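Vunanano Workshop, minutes of the September build night

We got going at 7 once everybody had found a chair and the kettle had boiled. Last month's minutes were read out and agreed, with one correction: the spare motor came from the Mello order and was paid for out of the shared jar, so no one is owed anything for it. Sorry for the muddle!

Two-arm build (Zotari). Most of the evening went on this, as it usually does, and nobody seemed to mind. The arms are up at the table and we talked at length about cloth, a much harder thing to pick up than the blocks we began with. The feeling in the room was to stay with small towels and flat cloths for now and leave shirts until after the holidays. Bermúdez, our name for the folding program, got 146 new lines this month, and a good many old ones were thrown out. 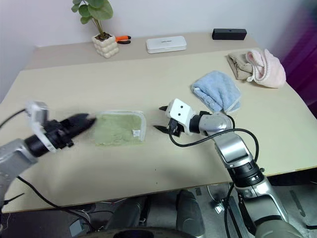

We then had a long and friendly back-and-forth about cables. Some would like them tied along the arms and others worry about them pulling tight at the elbow. Agreed to try soft ties on one arm only and compare next time. Agreed too that the pliers go back on the pegboard at the end of the night, please.

Money. The jar stands at 46 dollars. Six of that is set aside for tea and cookies, and the rest will go toward fingertip pads.

Any other business. The side door still sticks. Whoever has the good sandpaper, could you bring it along?

Next meeting in October, same time.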